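The Long Wait for a Quiet Graphics Card

Every spring I promise myself I will not care about the new graphics cards, and every July I find myself reading a spec sheet in bed. This year's culprit is the Stellora 630, which Balogh has been trailing for so long that I had begun to think of it as a sort of weather.

The pitch is simple enough. The 630 is meant to do most of what last year's monster did while drawing 185 watts and making less noise than the person using it. The monster, you may remember, was the Cellex 911, a card so large that it came with its own bracket, and so warm that my cat moved in behind the desk and had to be fed there.
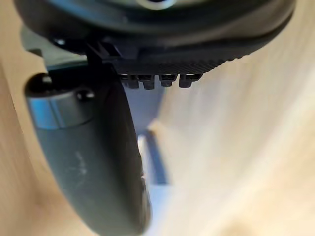 Four dark tabs in a row, under a ridged rim.

I have had the 630 in my own machine for three weeks. It went in on a Saturday, after a short argument with the side panel, and the first thing I noticed was that I could hear the fridge. The fridge is in the next room. It has a rattle I now need to get fixed, and I have not decided whether to count that against Balogh.

In games the thing is very good and slightly dull. Plondton, the city builder that eats every evening I give it, used to slow to a crawl once I had built my third ring road. With the 630 it carries on smoothly, which leaves only my traffic planning to blame. Turn everything up to the top setting and the card will cope until it rains. Rain in Plondton is apparently harder to draw than a cathedral.
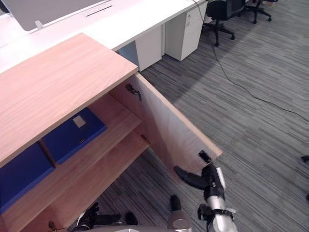 Mehrangiz Zamani builds quiet computers for recording studios, and she was less charmed than I was. "They have made a silent card by making a slow one and being clever about it," she told me. She would still buy it. Her customers don't care about ring roads. They care about a microphone two feet from the desk, and for years she has been taking the fans off perfectly good cards and replacing them with larger ones tied on with what I will politely call string.

Her real complaint is the power plug. Balogh has put it on the short end of the card, where it points straight at the drive bays, and in a smaller case you have to bend the cable in a way that makes you wince. I winced. The manual gives this matter one line and then spends two pages on the lights. 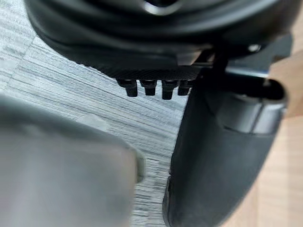

What it costs, and what it used to cost

A card like this was once the cheap one. Firouzeh Ghasemi keeps a shelf of old hardware at her repair shop, most of it with the price stickers still on, and a tour of it is a good way to spoil an afternoon. The sensible middle choice of ten years ago is there for 232 pounds. The 630 costs nearly twice that and is also described, by the people selling it, as the sensible middle choice.

Ghasemi's advice to customers is to wait, and she gives it so freely that I wonder how she pays the rent. Half the machines that come in for a new card, she reckons, want a clean and more memory. She once sold a man a can of air and never saw him again.
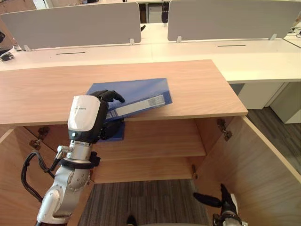
A blue binder at the edge of the countertop.

So should you buy one? If you own a 911 and can stand the heat, no. You already have the faster card and a warm cat. If yours is older than that, and the fans have started to sound like someone hoovering upstairs, the 630 is the first card in ages I could recommend without following it with a cough. Measure your case first, and then measure it again with the cable in.

Mine is staying where it is. The cat has gone back to the airing cupboard and looks at me when I pass.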